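Drulletwood – tabletop tilt and glare set (README)

Hi, and thanks for downloading! I put Drulletwood together because I wanted to know one fairly narrow thing: how much does a policy trained in simulation lean on the look of the table? My name is Imani Greenberg, and I did most of the rendering and all of the labeling mistakes, so write to me if something looks off.

What's in the folder

There are 1188 rendered clips in 11 groups. Every group keeps the same task (get to the oven door and pull it open) and changes one thing about the world around it. Sometimes it's the light, sometimes the tabletop texture, sometimes the camera roll. Group 9 is the odd one out, with light and texture both changed, and I'd leave it for last if you're just getting started.

Each clip comes with the camera view, the joint states, the action that was sent, and a small text file with the render settings. The settings file is the part I'd beg you to read. I spent a week in September chasing a "result" that was really one group rendered with the wrong lamp strength (fixed now, and the old version is gone from the server).

How I trained on it

The policy is a plain behavior cloning network, nothing fancy. I call the version with no extra tricks Tratbridge and the one with texture shuffling Ferreira, so those are the folder names you'll see under checkpoints. Both were trained on the same clips in the same order, and both were then tested on 156 held-out starts. Texture shuffling means that during training I swap the tabletop material between episodes while leaving the oven, the door and the motion alone.

I also saved plain views with the tabletop filling a lot of the picture, and those ended up being my favorite files in the whole set. They're great for checking what the image encoder reacts to before you go and blame the controller. 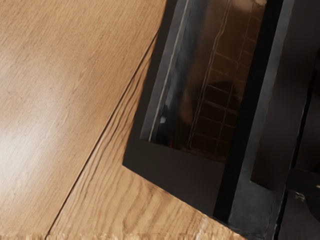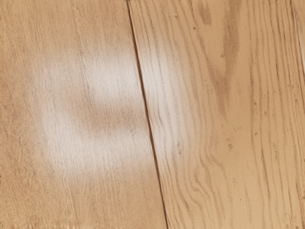

Glare was the thing I had badly underestimated. I went in thinking wood grain would be the big distraction and that a bit of shine would wash out in training. Then I started plotting feature maps for Tratbridge, and it kept lighting up on reflections. Compare the soft pale patch on the boards beside the oven with the close view of the tabletop, where the reflection splits into two bright bands and the upper one runs right over the dark seam. To a person that's obviously one shiny table. To my encoder, the place where a bright band crosses a seam looked a lot like an edge worth steering by – and on some starts the arm drifted toward it. Ferreira did this less often, though I wouldn't call it cured.

If you want to try the same check, run the feature map script on the plain views first and then on the full clips. Keep the color scale fixed between the two or the maps will fool you (ask me how long I compared them without doing that!).

Things that bug me

The wood textures get smeary at steep angles. I left those views in, and there's a flag for them in the settings file if you'd like to filter them out. The lamp positions are also pretty tame. I never put a light low and off to the side, so please don't use this set to claim anything about harsh lighting.

I haven't tested any of this on a real table either. Everything above is sim to sim, and real varnish may do something else entirely.

Loading

The loader is one file with no install step. Point it at the folder, pick a group by number, and it hands back clips in a fixed order. If you pass a seed it shuffles them. Nuvitus users can read the clips directly, but you'll need to turn off its automatic image resizing, which squashes the wide views.

Changes

1st March – settings files cleaned up, lamp strength corrected, smear flag added.

Related items

Ferreira checkpoints and training log
Tratbridge checkpoints and training log
Feature map script
Notes on camera roll and tabletop texture
Using Drulletwood with Nuvitus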